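Folding for a Living: A Morning at Putell

The owner of Putell, a wash-and-fold shop with one long table in back, does not think of folding as a chore.

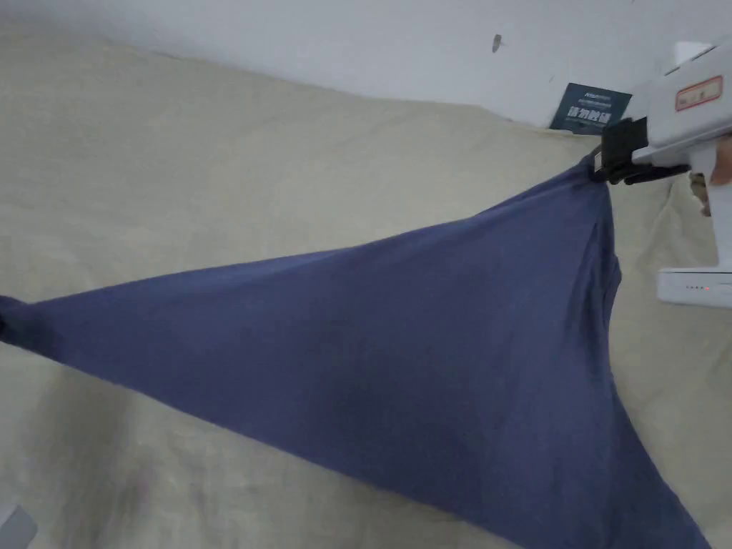 "People think the washing is the work," she says. "The machines do the washing. I fold."

She started 8 years ago in the laundry room at a hotel, where she mostly did sheets. Shirts came later, and she says they took longer to learn. Knits stretch if you pull too hard, and the side seams tend to twist after a few washes.

"You find the seam first," she says. "Then you pull it straight and lay it down. If the seam is off, the whole shirt is off."

A regular bag holds up to 30 pieces. Dark T-shirts are her least favorite because they show lint — she does those in the morning, when the light is better. Socks go last.

She tried folding boards for a while and gave them away. "They're fine if every shirt is the same size. Mine aren't."

Most of her customers are families who live nearby. One asks for everything rolled, and she does it, although she doesn't care for rolling.

In August she plans to add a second table and hire someone for the afternoons. She hasn't placed an ad yet.

"I'd want to see them fold a shirt," she says. "I don't need to see much else."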